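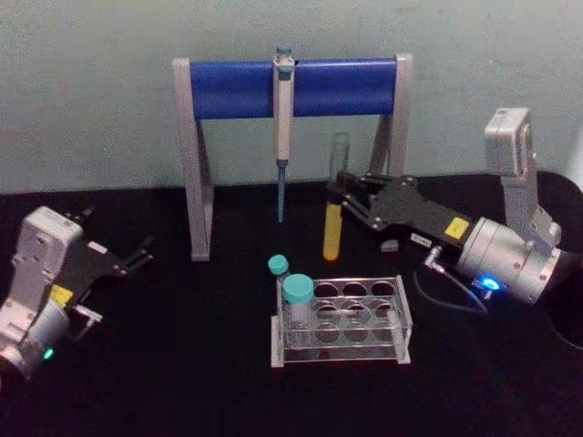
CHEM 3802: Measurement in the Teaching Lab
Handout 7: Measuring and moving small volumes
Instructor: Rosalinda Dimaculangan

Read this before the November lab session. Bring it with you, along with your notebook and a calculator.

Accuracy and precision

These two words mean different things in this course. Accuracy is how close your result is to the true value. Precision is how close your repeated results are to each other. A pipette that delivers the same wrong volume every time is precise but not accurate. You can correct for that if you know the size of the error. You can't correct for a pipette that gives a different volume each time.

Most of the scatter we see in student data comes from technique. The instrument is usually fine.

Choosing the right tool

Beakers are for holding and mixing. The lines on the side are a guide only. Graduated cylinders are good enough for making up wash solutions and buffers that will be adjusted later. For anything that goes into a calculation, use a volumetric flask, a buret or a pipette.

With adjustable pipettes, pick the smallest one that covers your volume. A 1000 microliter pipette set to 400 microliters is acceptable. The same pipette set to 100 is at the bottom of its range and the percent error is larger.

Using an air displacement pipette

Set the volume by turning down to it from slightly above. Fit the tip firmly. Press the plunger to the first stop before the tip goes into the liquid. Put the tip just under the surface, hold the pipette upright, and let the plunger rise slowly. Wait one second, then withdraw.

To deliver, touch the tip to the inside wall of the receiving vessel, press to the first stop, wait, then press to the second stop. Keep the plunger down until the tip is out.

Wet a new tip by drawing up and expelling the liquid once or twice before you take the measured volume. Don't lay a pipette down with liquid in the tip. Liquid that runs into the barrel can damage the seal and the piston.

Checking by mass

Water is a convenient standard. At 20 °C its density is 0.9982 g/mL. Tare a small covered vessel on the analytical balance, deliver the water, and record the mass. Volume is mass divided by density.

Worked case: a pipette set to 400 microliters delivers 0.3960 g of water at 20 °C.
Volume = 0.3960 / 0.9982 = 0.3967 mL, or 396.7 microliters.
Error = 396.7 - 400 = -3.3 microliters, or -0.8%.

Do seven deliveries and report the mean, the standard deviation and the percent error. Use the density for the water temperature you measured. A table is posted by the balances in Room 89.

Recording

Write each mass as you read it, with all the digits on the display. Don't round until the end. If you drop a reading, cross it out with one line and write the reason next to it.

For the lab report

1. Give your mean volume and percent error.
2. State whether your main problem was accuracy or precision, and how the data show it.
3. Explain what evaporation would do to your calculated volumes.

Reading: Espiritu lab manual, chapter 7, up to the section on burets.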